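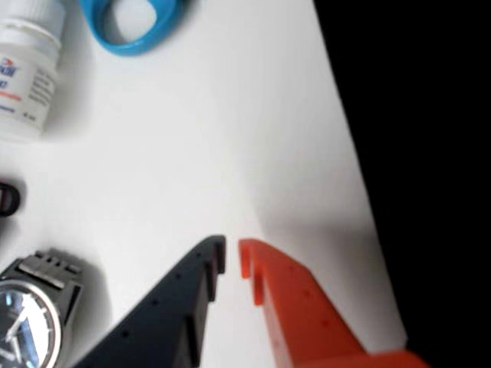

One reader of the first release wrote that the stop names were fine but the times were useless without knowing which ones had been copied from the printed timetable and which from the signs at the stops. The source column was added for that purpose.

Castach Bus Stops

A table of bus stops and posted departure times for the Castach area, including the Stostlow and Cludwood branches. It has 3,350 rows and covers 71 stops. Each row is one posted departure at one stop.

Version: second release, December 2022

Files

stops.csv — one row per stop, with name, road, side of road and shelter (yes or no)
departures.csv — one row per posted departure
changes.txt — corrections since the first release

Columns in departures.csv

stop_id: number used in stops.csv
route: route number as posted, kept as text so that 5 and 5A sort together
day_type: weekday, saturday or sunday
time: 24-hour clock, local time, no seconds
source: sign or booklet
note: free text, mostly blank

How the times were collected

Times were typed from the signs at the stops wherever there was a readable sign. Where the sign was missing or too faded, the time came from the printed booklet and source says booklet. The two do not always agree. On the Cludwood branch the booklet runs up to 10 minutes earlier than the signs in the evening, and the table keeps the sign time.

Stop names follow the signs, including the spelling. The stop at the Olivares depot is posted as "Olivares Dep" on one side of the road and "Olivares Depot" on the other. Both are kept. Use stop_id to join, and use the name only for display.
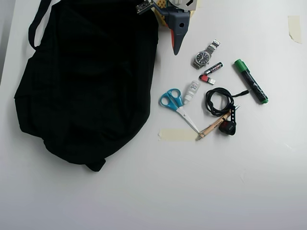

Departures after midnight are listed under the day the service started, so a bus at 00:20 on a Saturday night has day_type saturday. The time is written 00:20 and not 24:20. If your software needs the second form, add 24 to the hour for anything before 03:00. No first bus of the day leaves that early.

Known problems

Holiday service is not included. The signs only say "Sunday service" and do not list the dates.
School extras on the Stostlow branch are marked in note, but the term dates are missing.
Shelter is blank for stops that were being rebuilt.
Routes renumbered in January still appear under their old numbers.

What it should not be used for

These are posted times. They say nothing about when buses arrived, so the table can't be used to measure delays. It also has no fares and no passenger numbers.

Corrections

Send the stop_id, the route and the time as it appears on the sign. Changes to the booklet alone are held until the sign is replaced — sometimes that takes a whole season.

License

Free to use and share with credit to Castach Bus Stops. If you publish a changed copy, please give it another name.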